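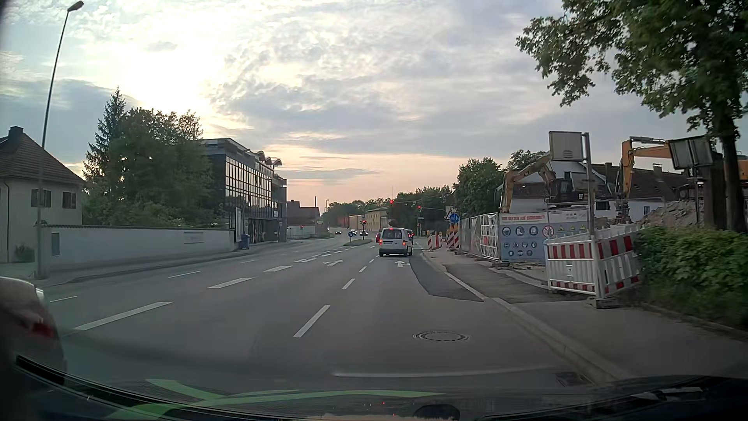 The Flulholm Jazz Society is pleased to announce its fall concert series, beginning in October at the Gill. The opening program is given to pianist and composer Juniper Blackwood and her quintet.

1/ Ms. Blackwood will present "Mistitcombe," a suite in four movements for piano, bass, drums, trumpet and bass clarinet. The Society commissioned the work last year. This will be its first complete public performance.

2/ Listeners who know her earlier trio recordings will find a different sense of pace in the suite. The opening movement holds a single bass figure for a long stretch while the horns enter in close harmony, and the piano does not take a solo until the second movement.

3/ The third movement is a slow blues. Ms. Blackwood wrote it with the trumpet in mind, and the part is marked for plunger mute throughout. The finale returns to the bass figure at nearly twice the tempo — the drums carry most of the transition.

4/ From the composer's program note: "I wanted the written sections and the improvised ones to share the same material, so that a player can leave the page and come back to it at any point. The parts have cues where I might once have written bar numbers."

5/ The performance runs 60 minutes without intermission. Doors open at 7 p.m. and the music begins at 8. Latecomers will be seated between the first and second movements.

6/ The Gill seats 200. All seating is general admission, with places held near the front for patrons using wheelchairs. Please contact the box office before the evening of the concert to reserve one of these places.

7/ Tickets are $14. Students enrolled in the Flulholm public schools are admitted free of charge with identification. Members may collect their tickets at the door.

8/ On the afternoon of the concert, Ms. Blackwood will lead an open rehearsal for student musicians from Flulholm and Plisberg. Those attending are welcome to bring instruments. Copies of the second movement will be provided in concert pitch and in B-flat.

9/ The quintet will repeat the program in Plisberg later in the month. Tickets for that performance are sold by the hall there and are not available through the Society.

10/ Audio recording is not permitted during the concert. The Society will make its own recording for the archive, and members will be notified when it can be heard in the listening room.

11/ A correction to the printed season brochure: the bass clarinet was omitted from the list of instruments on page two. The group is a quintet, as stated on the cover.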